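作業ノート 厨房自動化(双腕) Trarnelton 社員食堂向け
2020年3月8日

前回の続き。シミュレーション側の調理台レイアウトと、配膳前工程の作業分担表の改訂について。

1. 現状
現場の仕込みは朝番と昼番の二交代。昼の提供数は420食。このうち双腕機に渡す予定の作業は、フライパンの移動と保持、まな板上の食材の受け渡し、調味料容器の取り置きの三つ。包丁作業と味付けの判断は人に残す。この線引きは先月の打合せから変えていない。
環境名は Ulla、制御側のブランチは Yu。以下この呼び方で書く。

2. Ulla の台上配置
天板は白の大理石調のまま。現場の天板はステンレスなので反射も摩擦も違うが、把持計画の段階では影響が小さいと判断して後回しにしてある。視覚系の評価に入る前には差し替えること。
台上の物は左にフライパン、手前中央にまな板、まな板の上にレモンと赤白の円筒容器。右に箱形の機器。フライパンは外形の多角形近似がやや粗い。縁で接触点が飛ぶようなら衝突形状だけ分割数を上げる。見た目用のメッシュは触らない。

3. 試行
左手でフライパンの柄、右手でまな板上の物、という並行動作を56回流した。失敗は15回。内訳は把持前の姿勢で止まったものが多く、落下は少ない。
止まる原因は右手側に偏っている。まな板の右寄りに容器を置くと、右手がその上を通る姿勢になり、上方視点から容器の大半が隠れる。隠れている間は位置推定が更新されず、Yu は古い値を持ったまま待機に入る。待機の上限は3000ミリ秒。上限に達すると原点復帰し、復帰後に同じ経路を選び直すので、同じところでまた止まる。
対策案
・容器の初期位置をまな板の左側に移す。現場でも守れる配置かどうか要確認。
・右手の接近方向を変える。手首の可動範囲に余裕があまりない。
・手首側に視点を追加する。配線と洗浄の問題が出る。
とりあえず一番目で回す。二番目は Grovent 側の手首モデルの更新を待ってから。

4. 現場への影響
朝番の人から出た意見を転記しておく。
・フライパンを運ばなくてよくなるのは助かる。手首を痛めている人が複数いる。
・物の置き場所を機械に合わせて固定されると、混んだときにかえって遅くなる。今は各自が手の届く所に寄せて置いている。
・止まったときに誰が復帰させるのか。火のそばで手を離して操作盤まで行くのは無理。
・仕込みの速さを機械と並べて比べられるのは困る。

二点目は3の対策案とぶつかる。容器を左に固定すれば成功率は上がるはずだが、人の側の手順が一つ増える。利き手によっても負担が違う。配置の固定は容器だけにとどめ、まな板自体の位置は許容幅を持たせる方向で検討する。許容幅の値は未定。Ulla で振ってから決める。
三点目は復帰操作の設計がまだない。足元スイッチの案が出たが、床の清掃と干渉する。音声は換気扇の騒音で使えない見込み。当面は停止時に両手を台の外へ退避させ、人がそのまま手作業で続けられる状態にすることを優先する。復帰は手が空いてからでよい。現在の原点復帰は手を台上に残すので、この要件を満たしていない。修正対象。
四点目は記録項目の問題として扱う。ログに残すのは機械側の動作時間と停止理由のみとし、人の作業時間は取らない。食堂の責任者にも文書で渡す。

5. 分担表の変更
朝番:機器の始業点検を追加。所要時間は実測してから記入する。点検の分だけ仕込みの開始が後ろにずれるので、出勤時刻を早めるのか、仕込み量を減らすのかを食堂側で決めてもらう。こちらからは案を出さない。
昼番:停止時の引き継ぎを追加。終業時の拭き上げは手の部分を含む。指の関節の隙間は現行の布では拭けない。手袋状のカバーを試作中だが、柄を握ったときに滑る。
重い物の運搬は両番とも人の作業から外す予定だったが、鍋は対象外に戻した。中身が入った状態の重量が可搬の上限に近い。表に「運搬不要」と書いたままになっている版が出回っているので、差し替えを依頼すること。現場は鍋も運ばなくてよいと理解している可能性がある。

6. 次回まで
・容器を左に置いた条件で同じ試行を流す。
・原点復帰を台外退避に変更。退避経路が右の箱形機器に当たらないか確認。
・フライパンの衝突形状の確認。
・分担表の旧版の回収。
・実機での現場試験は6月の予定のまま。復帰操作が決まらなければ延期を申し出る。

追記:レモンは把持対象として残す。片側だけ暗く見える面があり、色で輪郭を取ると小さめに出る。しきい値はまだ触っていない。変更した場合は必ずここに値を書くこと。前に書かずに変えて半日つぶした。 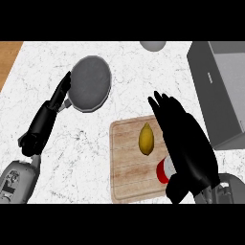

図1 Ulla 調理台、双腕配置。左手はフライパンの柄側、右手はまな板上。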